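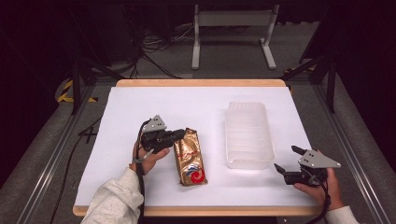
Home | Kitchen | Workshop | Storage | Tips A to Z

Hand-held grippers for bench and pantry work: notes on the Dradell pair

The Dradell set is sold by Movine as a pair, left and right, each with its own cable and a flat mounting plate on top. Hire is also offered, at 19 a week plus carriage. The notes below come from a month of use by Kazimiera Borkowska and cover setting up, gripping and cleaning.

Cover the table. A sheet of plain white paper, taped underneath, hides the grain and shows spilt grounds at once. Change it when it creases.

Route the cables down, outside the wrist. A cable that crosses the forearm will pull the jaws off line when you reach forward. Leave a loop of slack below each hand.

Vacuum-packed bricks. Coffee in foil is stiff and will take a firm hold across its narrow side. Close slowly until both jaws touch, then add a little pressure. Avoid the folded end. Once the seal has gone the bag turns soft and should be lifted from beneath with both tools.

Open tubs. Thin plastic bends inwards if squeezed across the full width. Take one wall only, with one finger inside the rim and one outside, near a corner where the wall is stiffest.
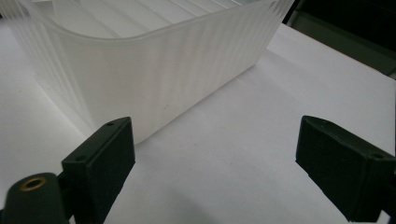
Ribbed walls need a square approach. If the finger pads meet the ribs at a slant they ride over them and the tub turns. Bring the tool in low, line up both pads with the wall, and only then raise it to the rim.

Screws. Check the finger screws every 300 closings. Chie Higuchi, who services the sets for Movine, logged 1,126 closings on one pair before a pad worked free, but that pair was used on light goods only. Do not overtighten.

Cleaning. Wipe the pads with a barely damp cloth. Oil from coffee bags builds up on the inner faces and lowers grip. No solvents.

Spares. Hitton pads fit without changes. The Shibata pads are slightly thicker and reduce the opening, a drawback with wide packs. Order part 111 for the standard pad.

Verdict: accurate on rigid packs, slower than bare hands on everything else. The hire rate is fair for a trial. The supplied instructions do not cover thin plastic and should.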